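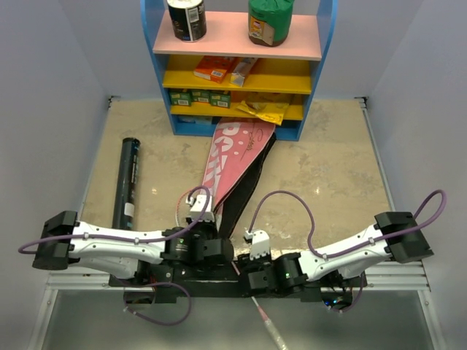

No. 70

February, early. Up at half past five again with the furnace knocking. I lay there and listened to it for a while and then got up and made coffee. Snow on the porch steps, the dry kind, so I swept it and left the shovel where it was.

Worked on the hall closet until eight. I had told myself I would do one shelf a day and I have been doing one shelf a week. This morning was the top one, the one with the papers. Most of it went in the stove. I kept the deed copy, the letters from my aunt in Starnby, and the seed orders going back to when we still had the lower garden. In one of the orders my mother had written down what she paid for onion sets and then crossed it out hard, as if she was ashamed of it.

Jenő Farkas called at nine about the fence. He wants to split the cost of the posts and I said yes, but I want cedar and he wants whatever they have at the yard. We left it there. He also said the road will be closed by the bridge until the end of the month, so I will have to go the long way for church and for the dentist.

Drove to town after that. The long way is 9 miles farther and I felt every one. Bought yeast, lamp oil, a box of canning lids and two pair of wool socks. Manuela Lombardi was at the register and told me her sister's boy has moved out to Lostside to learn surveying. I remember him throwing gravel at our mailbox. She says he is homesick but eats well.

Soup for lunch, from the ham bone. Slept in the chair and woke up with my neck stiff.

In the afternoon I went back to the seed list. I have settled on these for spring: two rows of bush beans, one of beets, the long carrots again, and no squash. Last year the squash took over the whole south end and I gave away more than I ate. Ieuan Parri still brings it up. I would like to try leeks if the ground by the shed can be made to drain. It has been sour ground as long as I have owned it and I doubt one load of sand will change that, but I will put in the sand.

The light was gone by five. I baked – two loaves, one a little flat – and took the better one across to Renzo Pace, who has been in bed with his back. He was up when I came and should not have been. We talked about the old creamery and who ran it after the fire. He says it was the younger brother. I say it was the cousin, and I think I have a letter that proves it, unless I burned it this morning. Stayed an hour. His kitchen is too warm and I came home with a headache.

Bills tonight. The electric was 68 dollars and the propane was 318, more than last February and I have been careful. I wrote both checks and put them by the door. I still owe the library for the book that got rained on and keep forgetting it when I am in town.

Furnace started knocking again at ten. I bled the radiator in the back room and it quit for a while. Will call the man tomorrow if it does it again. Read one chapter and put out the lamp.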